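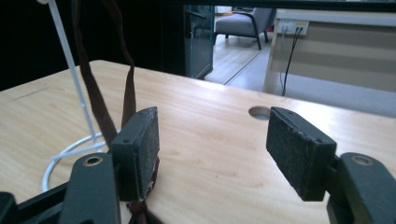 Large table, back room. Pale wood top, fine streaky grain.

Saturday, June 12, 2021
Hygrometer check, salt method, second round

Carried over from the January entry. The Nadgate dials have not been looked at since then and two of them disagree by more than I can accept for the paper store. Senga Menzies wants usable numbers before the Kiều boxes are moved into it. Today: two-point check at 75 and 33 percent, all units, then a decision on which ones stay on the wall.

Units
N1 to N4, Nadgate dial, hair type, adjustable from the back.
B1, B2, Brodell digital, no user adjustment.
M1, Mirncombe logger, internal sensor, set to one reading every five minutes.

M1 is the newest and has the only paperwork, so it goes in every box as the comparison. Its paperwork covers one humidity point only. Treat it as another instrument under test.

Salts
Sodium chloride, plain, no iodine, no anti-caking agent. Nominal 75.3 percent at 25 C, 75.5 at 20 C. Temperature hardly matters for this one.
Magnesium chloride hexahydrate. Nominal 32.8 percent at 25 C, 33.1 at 20 C.
Potassium carbonate would give a mid point near 43 percent. Jar has been open and the contents are caked. Not used. Order more.

Slurry preparation
Weighed 246 g of sodium chloride into the wide dish and added distilled water by pipette, stirring, until it looked like wet sand with a thin shine on top. Solid has to stay visible for the whole run. If all of it dissolves the solution is no longer saturated and the air above it reads high.

Magnesium chloride needs far less water than you expect. Cauã Moura flooded the January batch and had to add more salt to bring it back. This time: 40 mL to start, then by drops. Mixed to a thick paste, left alone for ten minutes, mixed again. It takes up water from room air, so the lid goes on as soon as the spoon comes out.

Chamber
Gasketed food box, dish on the floor of the box, instruments on a plastic grid above it. No cardboard or wood inside. In January the Nadgates were still in their wooden bezels and the 33 percent run never leveled off in the time allowed. Bezels removed today and left on the shelf.

Keep the box out of the sun. A box warmer at one end than the other does not have one humidity. At room conditions a 1 C difference between salt surface and sensor is worth several percent at the 75 point, more than the error we are trying to find. The window side of the back room is no good after noon. Boxes went on the floor of the inside closet, on foam.

Run 1, sodium chloride
Closed 08:10. M1 flat from 10:35 onward. Dials slower, as usual. Left until 14:00 and read through the lid, without opening, after a light tap on each case.

N1 72
N2 75
N3 79
N4 74
B1 77
B2 76
M1 75.9

N3 moved almost two divisions on tapping. Either the pivot is dirty or the hair has slack in it. N1 is low but steady. B1 and B2 are both inside what Brodell prints on the back.

Tabulated against the nominal 75.4 for the closet temperature (22.5 C by the glass thermometer). M1 comes out half a percent high. I would not correct for that.

Run 2, magnesium chloride
Dishes swapped, box wiped and left open for 15 minutes, closed 14:25. Nominal 33.0.

Read at 19:30:
N1 31
N2 36
N3 46
N4 35
B1 35
B2 34
M1 33.6

N3 is finished. Thirteen high at the bottom and four high at the top is not something the back screw can fix, the screw only shifts the whole scale. Marked with red tape. N2 is right at 75 and three high at 33, so its span is short. Usable in the store, where we sit near the middle, if the card next to it says so.

N1 is two to three low at both points. Turned the screw to bring it up by two and left it in the box. It read 33 an hour later. Leave it.

Logger file
M1 holds 2,248 readings since the last clear. Downloaded all of it before starting. There is a gap in the spring where the battery went low, and the clock lost time over it, so anything after the gap has to be shifted before it is compared with the wall readings. I have not done this. Raw file is saved under the logger name, untouched copy alongside. Please work on a copy.

Clock reset against the network at 07:55 today.

Back room contents
For the move list, since the room has to be clear for the Kiều boxes: large table stays. White wire rack, two tiers of hooks on a round base, goes to the front. Closet contents stay until the third run is done. The foam is ours.

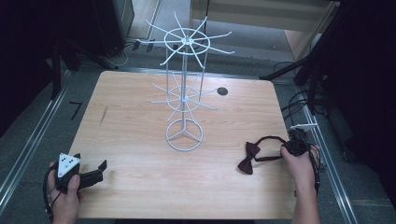 Hair regeneration, N2 and N4

Tried on N4 only so far. Wrapped in a damp cloth, not touching the hair, inside a plastic bag, overnight before last. The needle went to 94 and stopped, then came back to room reading in under an hour. That is within range for a hair instrument at the wet end. The N4 figures above are post-treatment. I have no pre-treatment figures at the salt points, so there is no telling what the treatment did. Should have run the salts first.

N2 to be done the other way round: today's readings stand as the before, wrap on Monday, salts again after a full day of rest.

Open items
Potassium carbonate, fresh, small jar, better lid.
Shift the logger timestamps after the gap (Cauã).
Cards for N1 and N2 with the two-point errors written on them.
Find out whether N3 can be rehaired or goes in the parts drawer.
Senga to confirm the range she wants for the store. I have been assuming 45 to 55.
Second glass thermometer. The one in the closet has a split column starting near the top.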